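Review: Plenbridge Home Simulator, Club License

Our robotics club meets on Thursday after school in the old art room, and we've been living with the Plenbridge simulator since February, so I feel ready to say something useful about it. I help coach the younger team (a lovely, loud bunch) and I am not a programmer by trade, which I hope makes this review handy for other parents who got roped in the way I did!

The kids drive a two-fingered gripper through a make-believe house and write short programs to get it where it needs to go. Most of the work is done from the gripper's own view, and that takes some getting used to. Furniture gets very big very quickly.

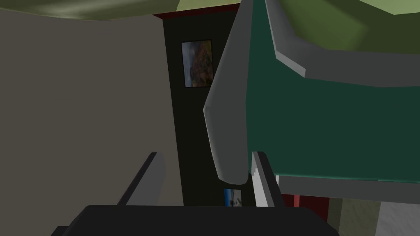
Close quarters with the green piece, pictures on the far wall.

I like the rooms a great deal. They're plain, with flat colors and simple shapes, but there are pictures on the walls and the kids use them as landmarks. "Turn until you see the landscape" turned out to be a perfectly good first program, and one of our sixth graders was so proud of hers that she ran it for every parent who came to the door. 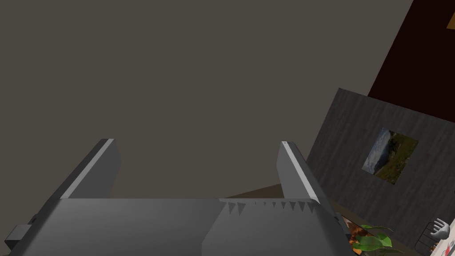

Gripper open, with the plant and the wire rack off to the right.

Setup was easier than I feared. Jarlath Ó Néill, who runs the older team, had it going on 6 of our school laptops in 40 minutes, snacks included. The printed guide is friendly and the lessons build up gently. My one real grumble is with judging distance - the shading is so even that a big plain surface gives you very little to go by, and my own driving is dreadful.
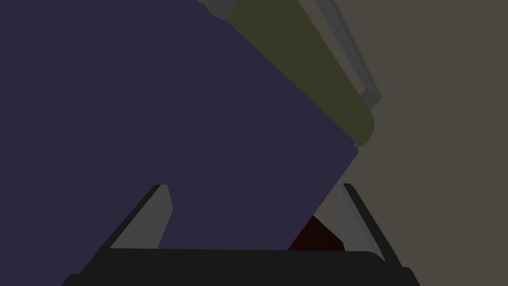

I'd also love a better way to save a run halfway through. As it stands you start over from the beginning, and with a 4:30 pickup that can sting a bit. Plenbridge did answer my email about it the next morning, and very kindly too.

We tried the Jilow kit last year and the kids drifted off after a few weeks. With this one they ask to stay late. Four stars from me, and five from the team - they made me promise to put that in.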